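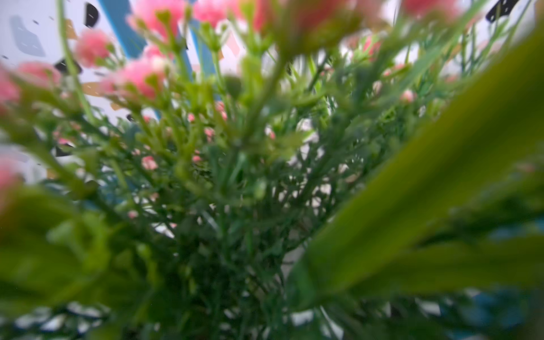 The Bruised Stem Is a Safety Report

A position essay from the Flernine handling laboratory, Dreltmont

Jan 15, 2023

In October, a robot arm at the Dreltmont packing hall closed its gripper on a wrapped bouquet and did not stop closing. The stems were crushed through the sleeve. The arm then lifted, turned and placed the bouquet in its carton in the correct orientation, and the control software recorded the cycle as a success. It did the same with the next bouquet. An operator at the end of the line noticed sap on the carton flaps and pressed the stop.

No person was hurt. For that reason the event was first entered as product loss, and it would have remained there had the same arm not been due for service the following morning. The technician found that the force sensor in the left finger had drifted. It was reporting a light touch when the finger was pressing near the limit of its motor. The line supervisor moved the entry from the loss log to the safety log, and a disagreement began that has occupied this laboratory and its partners for most of the winter.

The laboratory holds that the supervisor was right. We set out the reasons below, in the knowledge that some of our partners will continue to differ.

The case for treating the event as product loss is not a foolish one. Cometti, which supplied the gripper, has pointed out that the arm was inside its guarded cell, that the gate was closed, and that the interlock would have cut power had anyone opened it. A safety log, in this view, should hold events in which a person was exposed to harm. If every broken stem is entered, the log fills with flowers, and the one entry that matters will be missed. Anyone who has read through a badly kept incident log will recognize the concern.

The difficulty lies in what the guard was protecting against. The Dreltmont cell is fenced during production. It is not fenced during changeover, when the arm runs at reduced speed and an operator stands beside it to seat the first bouquets of a new variety by hand. The risk assessment permits this on two grounds: the speed is low, and the grip force is limited. The second ground rests entirely on the finger sensor. On the day in question that sensor was wrong, and the limit existed only on paper. The line had completed a changeover earlier in the same shift.

It follows that the crushed bouquet was a reading from a failed safety function. It happened to be taken on a plant and could have been taken on a hand.

A second aspect of the case deserves more attention than it has received. The sensor did not fail in a way the controller was able to see. A broken wire produces a fault code. A sensor that drifts produces believable numbers, slightly lower each week, and the controller makes up for the difference by squeezing harder. The wrist camera did not help. At the moment of grasp it is pressed so close to the bouquet that leaves and petals fill the view, with much of it out of focus, and the software uses it to confirm that there is something between the fingers. It was never asked whether that something was being damaged, and from that distance it is doubtful that it could have said.

Ramanauskas, the integrator, has proposed a software remedy. The controller would compare motor current with reported force on each cycle and stop the arm when the two disagree. We support this proposal and have begun testing it. On a bench set up with spray carnations, a comparison threshold was found that caught a deliberately detuned sensor within 2,000 cycles. That is an improvement on never. It is also a great many grasps to make with a faulty finger, and the number should be reported plainly whenever the remedy is described. Tightening the threshold brings the number down and brings false stops up, particularly with thick wet sleeves, which load the motor unevenly.

There is also an inexpensive remedy that requires no software. Before each changeover, the operator places a spring gauge between the fingers, commands a standard grip, and reads the dial. The check takes 2 minutes. Dreltmont adopted it in the week after the event. It has been resisted elsewhere, chiefly because the time comes out of the packing rate and is charged to the shift that performs the check, while the benefit goes to no shift in particular. We regard this as an accounting problem and would ask plant managers to treat it as one. The minutes can be booked to maintenance.

Cometti's service schedule called for calibration every 200 hours of operation. The finger at Dreltmont was inside that interval when it failed. We do not suggest that the schedule was careless. It was set for dry goods in a heated building. Cut flowers are handled cold, with water running off the stems and plant sap collecting at the finger joints, and the seal on this model was not selected for those conditions. The plant knew how it used the gripper, and the supplier knew what the seal would tolerate. The purchase file contains no sign that either fact was passed to the other party. The laboratory reviewed that purchase and did not raise the question. We should have.

We therefore ask three things of those who run such lines, and of ourselves.

First, that any damage to goods caused by excess force be entered in the safety log wherever the same force limit is relied upon to protect a person at any point in the working day, changeover and cleaning included. Where the arm is fenced at all times without exception, the loss log is sufficient.

Second, that a cycle not be recorded as a success on placement alone. The word has a strong effect on those who read the daily report. At Dreltmont the success rate on the day of the event was above target, and the report was filed without comment. "Placed" would have been an accurate word and would have invited fewer conclusions.

Third, that operators be told, in writing, which sensors their safety depends on. The operator who stopped the line in October had seated bouquets beside that arm on every changeover of the season. The training sheet described the gate, the interlock and the stop button in detail. It did not mention the finger sensor at all.

There remains the objection that soft goods always suffer some damage, and that a flower line on which every bent stem is questioned will not ship. This is true. Stems bend in the buckets, in the sleeves and in human hands, and a sorting rule is needed. Dreltmont now separates bent from crushed: a bent stem is loss, and a stem flattened at finger height is an entry. Operators report that the distinction is easy to make by touch. The rule has yet to be tried on tulips, whose hollow stems flatten under very little force, and the laboratory will publish a supplement when that work is done.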